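Notice to Residents of Flostdale House
Issued by the Office of Linen and Effects

1. Preamble

Residents are advised that the matter of the cloth has been referred to this Office, and that the following findings were adopted in March. They replace all earlier findings, including those pinned to the door of the drying room.

The cloth formed part of the estate of the late Mr. Abdelaziz, who occupied Room 18 and left no instructions concerning it. It was entered in the register as item 364, between a tea strainer and a pair of grey gloves. No value was recorded. The Office wrote to Skorkmont, where he was said to have family, and received in return an empty envelope, correctly stamped.

2. Conduct of the Folding

Under the house rules, unclaimed cloth must be folded in the presence of an officer before it may be stored. Ms. Iman Tazi attended as officer. She has stated that the work began at 2 in the afternoon, that the cloth was taken hold of firmly, and that a fold was raised in it and kept.
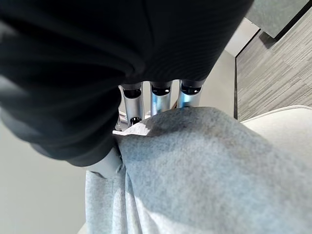 3. Findings

The Office finds that the cloth was folded according to the rules. It further finds that on the following morning the cloth lay open on its shelf, smooth to the corners, as a bed is left for a guest. The cupboard had been locked. Ms. Tazi holds the only key and has been asked about it with courtesy.

The folding was repeated on each working day of that month. The result did not vary. Ms. Tazi has asked that her opinion be recorded, namely that Mr. Abdelaziz disliked a crease and had said so often, particularly at breakfast.

4. Direction

The cloth is to be laid flat on the long table in the Solero Room, where residents may take their tea on it. Cups should be set down gently. The labour of folding is discontinued - and the register has been amended to show item 364 as in use.

Ms. Tazi will keep the key.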